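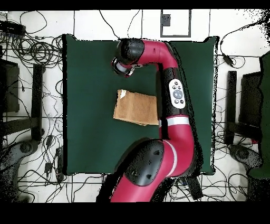

Trucos para guardar barritas, frutos secos y cremas cuando compras en cantidad

Desde que Vurkow compró Grarnetar, en julio, me habéis escrito bastantes preguntándome si las barritas de siempre van a cambiar y si conviene hacer acopio. De la operación sé lo mismo que vosotras, lo que salió en la nota de prensa: que la familia se queda con una parte y que la fábrica sigue donde estaba. De despensa, en cambio, sí puedo hablar un buen rato, porque en casa somos muy de picar entre horas y llevo años peleándome con cajas a medio abrir.

Lo primero que os diría es que no llenéis el armario por miedo. Las barritas de crema de cacahuete sin conservantes, las que se venden en la zona de frío, aguantan mucho menos de lo que parece, y una caja grande olvidada detrás de los yogures es dinero tirado (lo digo con toda la vergüenza del mundo). Yo tengo la nevera a 4 grados y las guardo en un recipiente cerrado, lejos de la puerta, con la fecha escrita en un trocito de cinta de pintor. Si las pasáis al congelador, separadlas con papel de horno y sacadlas la noche anterior; descongeladas despacio en la nevera quedan tiernas, y en el microondas se ponen chiclosas por los bordes.

Con los frutos secos a granel pasa algo parecido. El bote de Stanton que compro yo trae 1160 gramos, una barbaridad para una cocina pequeña, así que nada más llegar lo reparto en tarros de cristal. Dejo uno a mano y los demás van a la nevera, bien cerrados. Antes de usarlos, los huelo: si recuerdan a pintura o a aceite viejo, están rancios y no hay tostado que los salve.

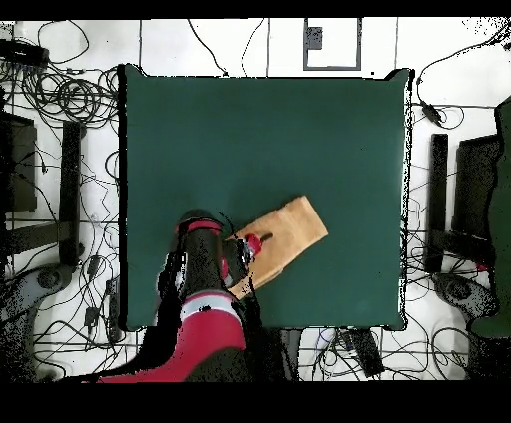 Para las cremas de frutos secos que se separan, el truco de mi suegra: el tarro boca abajo una noche entera, sobre un platito por si la tapa no cierra del todo, y al día siguiente se remueve con el mango de una cuchara de madera, despacito y desde el fondo. Una vez mezclada, a la nevera, y ya casi no vuelve a subir el aceite. Si está tan dura que rompe el pan, sacadla un rato antes del desayuno y listo.

También merece la pena mirar la etiqueta cuando una marca cambia de dueño, sin dramatismos. Yo recorto la lista de ingredientes de un envoltorio antiguo y la guardo en el cajón de los cubiertos. Con Manalastas lo hice hace tiempo y así me enteré de que habían puesto jarabe de arroz en lugar de miel. La barrita seguía estando rica, pero en casa hay quien prefiere la miel y pudimos elegir. Fijaos además en el peso neto, que a veces la caja es idéntica y dentro hay menos.

Y si las vuestras desaparecen, siempre os queda hacerlas. Avena, crema de almendra, miel templada y una pizca de sal, todo bien prensado en un molde forrado con papel y a la nevera 2 horas antes de cortar. El cuchillo, mojado en agua caliente y secado entre corte y corte. Si se desmigan, les falta miel; si se pegan a los dedos, añadid avena a cucharadas. Yo las preparo el domingo por la tarde, con la radio puesta, y envuelvo cada una por separado para que no acaben todas hechas un bloque.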